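Gaslow bench cells: safe working rules and recording practice
Progress report to the programme manager, Jan 23, 2023
Prepared by Ada Benedetti, Sosus

Status

The first draft of the operating rules for two-arm bench cells is complete and has been in use at the Podevville site for three weeks. Sections 1 to 4 are stable. Section 5, on recovery after a stopped run, has been rewritten and is with Vilho Tuominen for checking.

The draft applies to cells in which both arms share one rail and one work surface. It assumes light arms handling cloth and small household items. Anything heavier stays under the existing site procedure.

Rules now in force

Before power is applied, the operator checks the rail bolts, the mounting plates and the full run of each cable from gripper to control board. A cable must have enough slack for the wrist to turn fully, but may not hang where the opposite arm can catch it. Hands stay out of the shared area while either arm is powered. Items are reset only after both arms have been parked and the stop has been confirmed on screen.

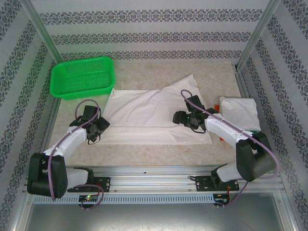 Cloth tasks needed separate wording. The earlier text required a "clear surface" at the start of each run, which operators read in different ways. The new wording lists the items permitted on the table for each task and requires any other item to be removed before recording. Starting positions may vary, within limits set out in the task sheet.

Records

The log now holds 3890 runs. Kornél Győri reviewed a sample of 500 against the draft and found that almost 2 in every 100 had no entry for the pre-start check. The form has been changed so that a run cannot be saved with that field blank. Older entries will be marked as incomplete and left as they are.

Open points

Speed limits during teaching are not agreed. Selorm Darko prefers a single figure for all tasks; Viola Mazza has asked for a lower one where the grippers work close together — her note is attached to section 3.

Labels for the control boards are still outstanding from Bellini. Section 5 will be issued once Vilho's comments are in, and the spending table will follow separately.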